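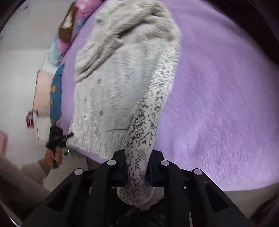 Knitted garment on the purple blanket, right gripper closed on the end of the patterned sleeve.

Wednesday, February 26, 2025
Garment handling with the hand-held grippers, working rules, second version

The first version of these rules was too long and people read it only one time. I write it again here, shorter, with the points we agreed in the Justville room. When it is stable I will copy it to the Illach wiki, probably in April.

Grasping

1. Take a sleeve at its end, with one fingertip on each side of the fabric. A little of the sleeve may hang past the fingertips. If more than a hand width hangs past them, open and take it again, and keep recording.

2. Close slowly. Knits are the worst for this: when the fingers close fast, a loop catches at the fingertip edge and we get a pulled thread. We lost one good cardigan like this in the Nista set.

3. The second gripper stays beside the garment until the first one holds. I know it feels slower. Two grippers closing at the same moment gives episodes which are hard to label, and Begović sends them back.

4. No free hand on the garment between start and stop. If the fabric must be corrected by hand, stop the episode, correct, start a new one.

Surface

5. We work on the blanket for all knitted things. On the bare table the garment slides away when the sleeve is pulled, on the short pile it slides less. Smooth the blanket before each garment, but the small waves can stay.

6. Start position may be messy. Folds and bunched parts are wanted, the task is useless if every garment begins flat. What we don't want is a sleeve completely hidden under the body, this is a different task and has its own sheet.

7. Soft things lying at the border of the blanket are allowed and they should change from one session to the next. They must not lie on the garment. I had written "clear the area" in the first version and this was my mistake, the Illach guideline asks for normal home surroundings.

Counting and pauses

8. One block is 11 episodes, then a pause. After a pause, check the fingertips for fibers and wipe them. Light wool leaves more than you think.

9. Change the garment after 2 blocks. The target stays 200 episodes for knits and 400 for all textiles together. I ask not to fill the number with T-shirts at the end of the week.

10. A failed grasp is kept and marked as failed. Do not delete it! Deleted episodes leave a hole in the numbering and then I search for it one hour.

Still open

- Patterned sleeves. The small dark pattern helps to see where the fabric turns, but I am not sure if the labels come better from this or if I only like it. Compare with a plain sleeve, same knit if possible.
- Where exactly is "the end" on a sleeve without a cuff? Rule 1 does not say it. My proposal is the last finger length, to be discussed.
- Rule 3 against the folding task. There both sides must lift together, so the rule needs an exception or the folding sheet must say it is stronger than this one.
- Pull direction. The Begović checklist says along the sleeve, our old sheet says toward the operator. For a garment which lies lengthwise these are nearly the same, for the others no.

Printed copy of version one is still on the door, take it down.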